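Do You Really Need a Fabric Shaver?

Every January the magazines tell us to rescue our knitwear, and every January there is a new gadget to do it with. I have owned 4 of them. The Katano was the most expensive and chewed a hole in the elbow of a perfectly good cardigan. A cheap plastic sweater comb has done better work for me than all the rest.

Pills come from rubbing. They show up under the arms, along the cuffs and wherever your bag strap sits. Lay the garment on a hard table, pull the cloth tight with one hand and comb in short strokes, one direction only. If it snags, stop.

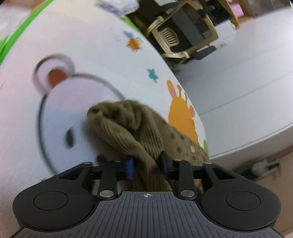 Freezing a sweater to stop it shedding is the tip I trust least. I tried it with two scarves and couldn't tell which one had been next to the peas. Washing inside out in cool water does more, and it's free. Go easy with combs and shavers on ribbed knits, like the olive-brown one in the photo, and work along the ribs, never across. Keep any blade well clear of buttons too. A small copper-colored one like that is easy to miss when the fabric is bunched up.

Dumisani Visser wrote in to recommend a dry pumice stone. It works on thick wool coats. On anything fine I'd leave it alone, whatever the package says.

As for sprays that promise to "relax the fibers," I used up a bottle of Cunden on one sleeve and left the other alone. Same pills on both by spring.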